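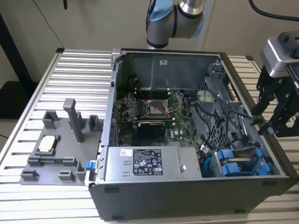
Guides Parts Downloads Contact Search

Workshop Guides > Towers > Section 4: Fitting the processor

Last updated: February 10, 2020

4. Fitting the processor

Covers the full-size towers, lying on their side, panel off. If you're still standing the thing upright with the panel on, go back to Section 3. Small desktops are in Section 6, don't use these steps for those, the cooler mounts are different.

Time: 20 minutes first go. Less once you've done a few.

4.1 What you need

Processor, in a tray with a pocket. Not loose on the table.
Cooler and its screws.
Nastex thermal paste, the small syringe.
Clelo wipes (the 89 percent alcohol ones, not the screen wipes).
Wrist strap and lead.
Long screwdriver, cross head.
Flashlight. Overhead light never reaches the memory slots.
Dish or lid for screws.

CAUTION: Power cord out of the wall before any of this. Then hold the power button for a few seconds with the cord out. Then start.

4.2 Getting the tower ready

1. Lay the tower flat, open side up. Graphics card toward you, drive carriers to your lower right. All the lefts and rights from here on assume this, so if yours is turned around, turn it now.

2. Strap on, clip to bare metal on the chassis. Not painted metal.

3. Put the processor tray on the left of the case, on the table. Never on top of the case and never on the power supply.

4. Check for cables lying across the board. Tuck them back toward the drive cage. The loop of black cable at the upper left can stay where it is as long as it isn't over the socket.

5. Look for loose screws. Tilt your head, use the flashlight. A screw under the board will ruin the day.

Note: you do not have to take the graphics card out. Some people do for elbow room. Fine, but it's one more thing to put back, and the card latch is easy to forget. We leave it in.

Note: leave the blue latch by the power supply alone. It isn't part of this job. Same for the two blue drive carriers – if one has popped up, push it back down till it clicks and carry on.

4.3 Opening the socket

1. Find the lever at the side of the socket. Push down slightly, out to the side, then let it come up under your finger. Don't let it fly.

2. Raise the metal bracket all the way. It should stay up by itself. If it flops, hold it, don't wedge anything under it.

3. If there is a plastic cover on the socket, take it off and KEEP IT. Goes in the parts drawer. Boards sent back without a cover get refused, we have lost two that way.

4. Look at the socket contacts. Light from the side, low angle. The rows should look even, same shine all the way across. One dull spot or a gap in the pattern = stop. Do not try to straighten anything with a screwdriver. Section 9.

CAUTION: No fingers, wipes, brushes or canned air in the socket. Nothing goes in there except the processor.

4.4 Putting the processor in

1. Wash and dry hands. Yes really. Hand cream is worse than dust.

2. Pick the processor up out of the pocket by two opposite edges. Metal side up. Don't touch the underside.

3. Find the small triangle on one corner. Find the matching mark at the socket. Line them up, and check the notches on the edges too. Mark and notches have to agree. If they dont, you have it turned or you have the wrong part.

4. Lower it straight down. Flat. No sliding, no tilting one edge in first.

5. Let go. It should be sitting level already. Don't press on it.

6. Touch one edge very lightly. It shouldn't rock. If it does, lift it straight out and look again, starting from step 3.

7. Bracket down over it. Then the lever down and under its hook. The lever takes some force at the end and it can creak. Normal.

If the lever needs both hands and your body weight, stop. Something's not seated. Open up and look.

4.5 Paste

1. Wipe the top of the processor with a Clelo wipe. One direction, edge to edge. Let it dry.

2. Wipe the bottom of the cooler the same way. Old paste comes off in two or three wipes, the last one should come away clean.

3. Small dot of Nastex in the middle of the metal. Size of a pea, a small pea. Don't spread it, the cooler does that.

4. Cap back on the syringe right away. They dry out in the drawer and then it's all lumps.

Note: we used to say a line instead of a dot. Old printouts still say line. Either one works, but please don't do both. Henryk Kalinowski has cleaned up enough of those.

4.6 Cooler

1. Hold the cooler over the socket and check where the fan lead will go BEFORE setting it down. Easy to get it on backwards and then the lead won't reach.

2. Straight down. No twisting.

3. Start all four screws by a turn or two. Corner, then the opposite corner, then the other pair.

4. Tighten in the same order, a bit at a time, till they stop. Snug, don't lean on it.

5. Plug in the fan lead. It only fits one way.

6. Check that the gray air shroud sits flat and isn't pinching a cable. If it rocks, there's a cable underneath.

4.7 Before the panel goes on

Memory pushed home, both ends.
Graphics card still seated. Elbows knock it.
Thin blue data cable clear of any fan.
Screw dish has nothing in it that should be in the case.
Processor tray empty. If there's still a processor in it you have skipped 4.4.
Wrist strap off the chassis.

Panel on loosely for the first start, no need to latch it till the machine has passed.

4.8 First start

1. Tower upright. Cord in. Monitor and keyboard only.

2. Power button. Fans should start right away. The first start with a new processor can take a while with a blank screen, sometimes it restarts itself once. Leave it alone.

3. Go into setup, check the processor name against the job sheet. Write it down.

4. Find the temperature page if it has one and sit on it for a few minutes. It should climb a bit and settle. If it keeps climbing, power off, pull the cord, redo 4.5 and 4.6 with fresh paste. Never reuse what's on there.

4.9 If it doesn't start

No fans, no lights – cord, then the main board plug, then the power supply switch if yours has one.
Fans, no picture – monitor plugged into the board instead of the card, nine times out of ten. Then memory.
Starts and stops after a few seconds – fan lead, or cooler not flat.
Beeps or blinking light – write down the pattern, look it up in Appendix B. Don't guess it from memory.
Wrong processor name in setup – check the job sheet first, then the tray label. Trays get swaped on busy days.

Still stuck: put it on the Imel shelf with the job sheet taped on top and a note of which step you got to. Don't take the processor back out first.

4.10 Ordering

Paste and wipes come from Jansen, order code on the drawer label. Wipes come in a box of 100, reorder when you open the last box. Spare cooler screws are in the tall cabinet, second drawer down, mixed with the drive screws at the moment – check the thread before you use one.

Next: Section 5, Memory and drives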